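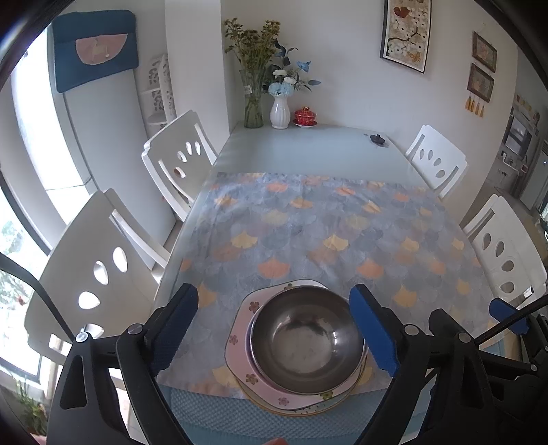

Home | Plans | Coverage | Billing | Support | Contact

Residential Internet and Television: Frequently Asked Questions
Prepared by Sepehr Tehrani, Customer Information, Lakon
December

Is service available at my address?
Lakon currently serves 1,739 homes in the Geltari and Mirzaei districts. Enter your street address on the Coverage page to check. If your building is listed as "pending," the line has reached the street but has not been brought inside, and orders cannot yet be accepted.

May I order internet without television?
Yes. Television, however, is delivered over the internet line and is not sold separately.

Will I receive the full advertised speed?
Advertised speeds are measured at the modem over a cable. Wireless speeds are usually lower and depend on the distance from the modem, the construction of the walls and the age of the device. Customers in the older Geltari buildings should expect slower service in the evening until the street cabinets there have been replaced.

How many televisions may I connect?
The standard plan includes two receivers. Up to four may be connected to one account, and each additional receiver carries a monthly charge.

Can I keep my present telephone number?
In most cases. Please do not cancel your existing telephone service before the transfer is complete, as a canceled number may not be recoverable.

I was a Cinell customer. Do I need new equipment?
Cinell modems will continue to work for internet service. Cinell television receivers are not compatible and must be exchanged at the Mirzaei service office. Bring the power supply and the remote control with the receiver.

Is there a data limit?
Each plan includes 2,000 gigabytes per month. Usage above that amount is not billed, but speeds may be reduced until the next billing period begins.

What happens if I move?
Notify the billing department before your moving date. Service may be transferred to any covered address under the same contract. If the new address is not covered, the contract ends once all rented equipment has been returned.

How do I report an outage?
Call the support number printed on your bill. Reports received after 9 p.m. are recorded and assigned to a technician the following morning.

Last updated: December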